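Wudley Student Robotics Project
Progress report to the Odard Fund
Dec 23, 2025

Reporting period: July to the present

Summary

The project is on schedule for its second stage. Students have moved from single-object exercises on a bare table to tasks on a full kitchen counter. Spending is within the approved budget. One task, the drawer, is behind the others and is discussed below.

Work completed

The grant pays for a student team to teach a robot arm simple kitchen tasks. Students drive the arm by hand to record demonstrations, label the recordings, train a model on them, and then test the model without a driver. At the end of the period the team had recorded 1,529 demonstrations. Of these, 401 were set aside after review. Most of the rejected ones had a long pause in the middle or a start position that did not match the task sheet. A smaller group had labels that could not be matched to a recording, and we have changed the naming rules to prevent that.

The counter was set up at the Bimine building over the summer. Students wrote the task sheets themselves. Each sheet gives the starting layout, the goal, and what counts as a failed attempt. The younger students wrote the first drafts and the older ones tried to follow them word for word, and this led to a good deal of rewriting. "Put the fruit away" is now four separate sheets.

Counter work

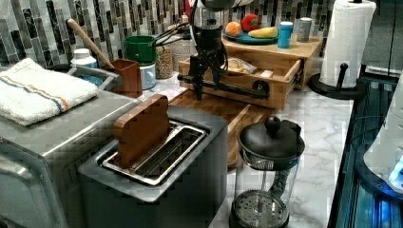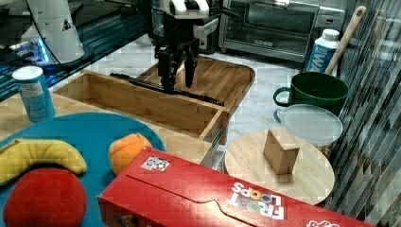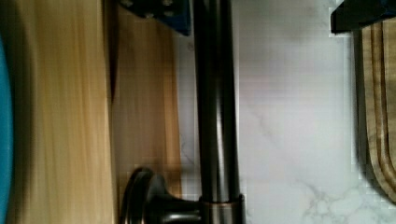
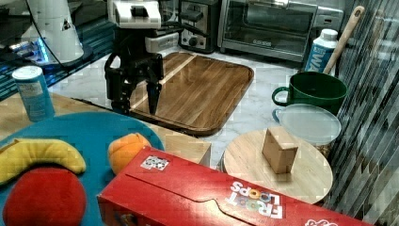
The arm at work among the kitchen items, including one view from the wrist camera (third picture).

Huiling Gu
Project Lead, Wudley Student Robotics Project

Results by task

Moving a soft object to a plate is the strongest task. The model handles it from most starting positions and the students now treat it as a warm-up. It still has trouble when the object starts close to the edge of the plate.

Opening and closing the drawer is the weakest. The model reaches the right area but often closes the gripper too early. The team added 236 new drawer demonstrations to address this, recorded at a slower speed. The newest model has been trained on them but has not been through a full test round, so we are not reporting a success rate for it yet.

Work near the faucet was added late in the period at the students' request. The fingers have little room to either side, and the overhead view does not help much. The group on this task is comparing models trained with and without the wrist view and will present what they find in the spring.

Changes from the original plan

We proposed to use the Cai simulator for the first round of training. Students found it slow on the school computers, and we moved to real recordings earlier than planned. The simulator is still used for teaching new members how the joints move.

We also planned to rotate every student through every job. In practice a few students wanted to stay with labeling or with testing. We now require one turn at each job and let them choose after that.

Budget

The only unplanned cost was replacement gripper fingertips, at $300. It was covered from the supplies line. No transfer between lines is requested.

Next period

Finish testing the drawer model. Retire the oldest task sheets and re-record where the layout has changed. Hold an open session for families, with students running the arm and explaining the task sheets. Begin two-step tasks, starting with opening the drawer and placing one object inside.

We ask the Fund to confirm the date of the spring site visit so that it can be matched to the testing schedule.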